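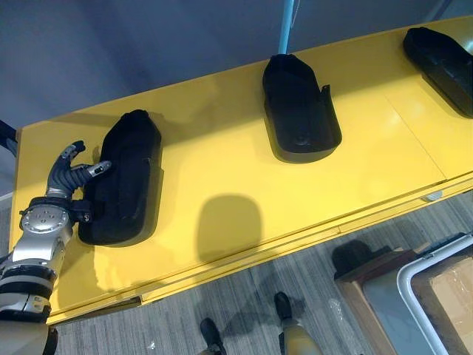
Muldale Footcare Trust will open a free foot health and shoe fitting service in January, offering appointments to almost 400 people in its first year. The service will run from the former Clovora shoe shop on Mäkelä Street, which has stood vacant since its closure. Fittings will take place at a long yellow table, with black foot-shaped holders set out along it, and each visitor will leave with a written record of their size and width.

17 Jun 2026 | By Jaime Veloso
Reading time: 3 minutes

The service is open to residents aged over 60 and to anyone living with diabetes or arthritis. Appointments last 40 minutes and include a skin and nail check, a measurement of both feet and advice on everyday footwear. Those who need further treatment will be referred to their GP.

Trosora, the housing association, has agreed to let the premises to the Trust at a reduced rent for five years. A further 300 appointments will be offered at its sheltered housing schemes - mainly for tenants who find travel difficult.

The Trust's chair said: "Poorly fitting shoes are a common cause of falls, and many residents have not had their feet measured since they left school. We are grateful to Trosora for its support."

Booking opens in the autumn, by telephone or in person at Muldale Library.

Comments (3)

PennyW: Will there be parking? The bays outside are always full.

old_cobbler: Bought my wedding shoes in that shop. Glad it's being used.

M. Hart: Can carers book on someone's behalf?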